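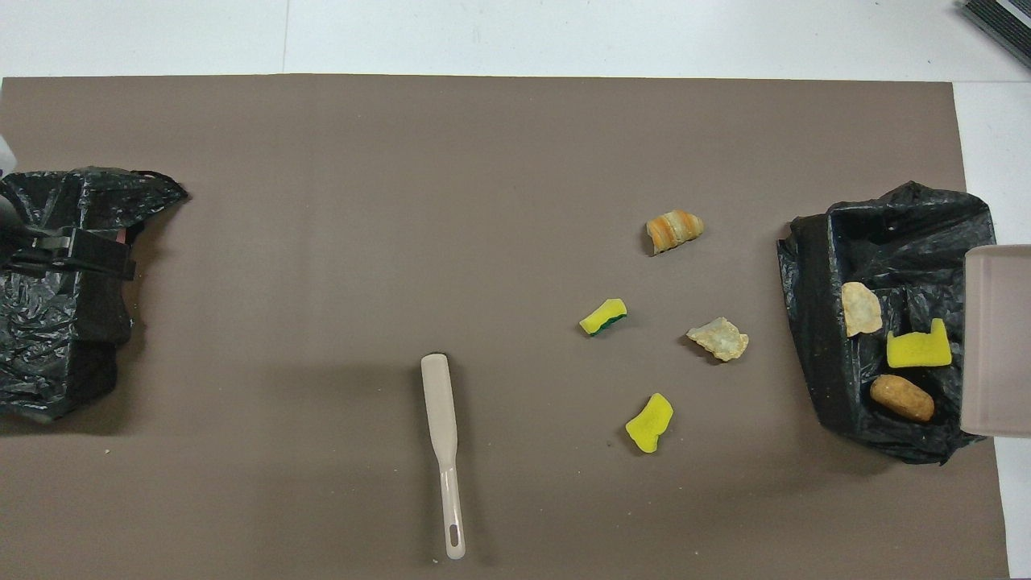
Two black bags on the brown mat, with a roll, a yellow sponge and a pale, wavy-edged piece in the one on the right.

The Silton Table Tidy, in pictures

Welcome to our gallery of very small messes! The Silton page started as a place to share before-and-after shots of kitchen shelves, and somewhere along the way we got completely hooked on tabletops. Crumbs, scraps, bits of bread, tired sponges, all the stuff that gathers on a surface over the course of a day and has to go somewhere. We love it. There is a real pleasure in seeing a garbage bag with its mouth wide open and ready for business, and an even bigger one in a good dustpan.

These pages go with the Brirkby cleanup sheets, which many of you have been printing out and sticking inside a cupboard door (thank you for the pictures of those, by the way, they're wonderful). The sheets cover 11 small jobs, and tabletop sweeping is number 8. It has turned into the one we get the most mail about, and I can see why. It's quick, it needs hardly any gear, and you can do it while the kettle boils.

A few words on bags before we get to the brush. I'm a big fan of folding the rim back so the opening stays boxy and wide. A floppy bag closes up the moment you reach for it with a full dustpan, and then you're chasing crusts across the floor. The bags in the top picture are crumpled all over, and look how much shine you get from plain black plastic! Against that taupe-brown mat the bright yellow really jumps out, too.
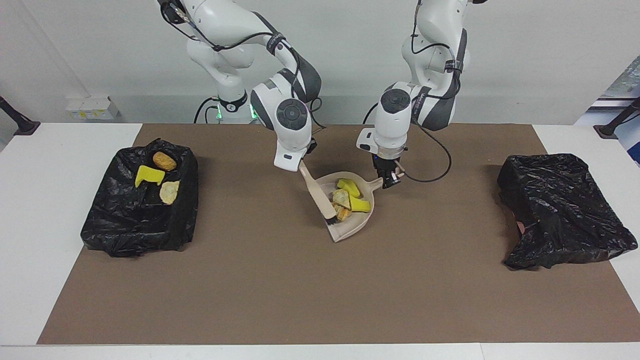

Photo: Poltach / Zelenák, gallery no. 3807

Brush and pan at work in the middle of the mat, and what a great little pairing this is. The brush has a beige handle and black bristles, and the bristles are tipped right down into the scoop. In the pan there are two yellow sponges and two crumbly tan chunks, one paler than the other. I could look at those lemon-yellow sponges all day.

If you're trying this at home, keep the lip of the pan flat on the surface and use short strokes. Big chunks first, then go back for the crumbs. Old sponges can ride along in the same load.

More tabletops are on the next page, along with the drawer pictures from May. Send us yours, the crumbier the better!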